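Notice of Reassignment

The notice was posted at the Skonach works in July, beside the door of the sorting hall. It stated that the hand-sorting of small parts would be transferred to the Orlandini line, that the transfer would proceed in three stages, and that all persons affected would be consulted. It was signed by Liliana Ferri, Director of Operations.

Manuela Monti read it twice. She had sorted small parts for 20 years, and in that time the company had changed its name from Trirkine to Mastov without changing the stools.

The consultation took place in the upper meeting room. Ms. Ferri explained that the new line required instruction before it could be put into service, and that such instruction could be given only by persons who knew the work. Three employees had been selected. They would perform their customary tasks with hand-held grippers in place of their fingers, and the movements would be recorded. The target was 3,000 recordings.

"And after that?" asked Cinzia Fabbri.

"After that, the position of sorter will be reviewed," said Ms. Ferri.

Baptiste Riviere, who represented the staff, requested that the word "reviewed" be entered in the minutes. It was entered.

Instruction began the following month in the former packing room. Ieva Sepp, the engineer responsible, asked the three to work as they always had. Manuela found this difficult. With her fingers she had always known a faulty clip before she looked at it. Through the grippers she felt only that something was there. She was slow, and she disliked being slow in front of a younger woman with a clipboard.

"Please do not correct yourself," Ms. Sepp told her. "If you hesitate, the hesitation is useful to us."

Manuela considered this for the remainder of the morning. No supervisor had ever found a use for her hesitation.

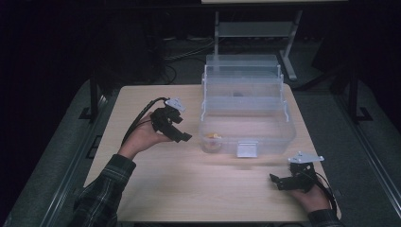

The afternoon sessions were the longer ones, and Manuela came to prefer them. Cinzia took the table first. She held a black gripper in each hand, the cables trailing past her plaid sleeves, and faced the clear plastic box with the white latch on its front. A small round cup stood inside, with something orange-yellow in it. Manuela watched from the side and saw what the recordings would keep – the angle of the wrists, the distance between one hand and the other. She had taught Cinzia to hold her hands that way.

She raised the matter with Ms. Ferri before the end of the shift. If the line was to learn from her, she said, the records ought to state from whom it had learned. Ms. Ferri replied that the form contained no field for a name.

"Then the form should be reviewed," said Manuela.

Mr. Riviere asked that this be entered in the minutes as well. Ms. Sepp, who had not been asked, took out her pen and wrote three names along the top margin of the session sheet. Then she called for the next recording, and Manuela went to the table.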